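Filed under: Notebook / Events / Prize items

30 March 2021

Storna Invitational, trophy and merch build, bench notes.

Picked up from the last entry. The Birnenholm map has a kettle that players can throw, and the organisers want it as the winners' trophy. The in-game model was exported again overnight. Scale is still wrong: the game treats the kettle as larger than life so it reads at distance, and at true scale the spout comes out too thin to cast. Thickened the spout wall and left the handle alone.

Body is cast in two halves. First pour had voids along the seam. Second pour was done with the mould warmed beforehand and came out clean apart from a pit near the lid. Filled, sanded, primed. Gold coat goes on after the primer has had a full night.

Weights, bare casting before base:
Pour one: 434 g (scrapped)
Pour two: 424 g

Target was set by Ondden on the grounds that a winner has to lift it one-handed on stage. Both are under it. The base will add more than the kettle itself, so this needs checking again once the base arrives.

Base drawing went back to Thammasiri with 3 changes: deeper recess for the plate, felt on the underside, and the tournament logo moved to the front face. They had it on the rear, where the stage camera will never see it. No reply yet.

Quantity is 12. Four for the winning squad, four for the runners-up in plain silver, the rest held for the August event if the map is still in rotation by then. There is talk of the kettle being changed in the next balance patch — damage only, as far as we have been told, but if the model changes too the spares are no use. Asked for a written answer before casting the rest.

Plate text: squad name and placing only. Player handles were dropped because two of the squads have substitutes and the line-up may not be settled when engraving starts. Typeface is the one from the game menus, licence confirmed by Ondden.

Open:
— lid rattles when the kettle is tipped, try a dab of silicone on the inner rim
— gold sample against stage lighting, current one goes green under the blue wash
— carton size, wait for base
— re-shoot the in-game reference from below, the underside texture is too dark to copy

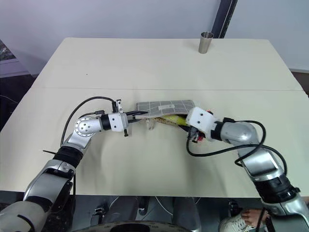 Grey cloth with white grid pattern, folded, on the large table.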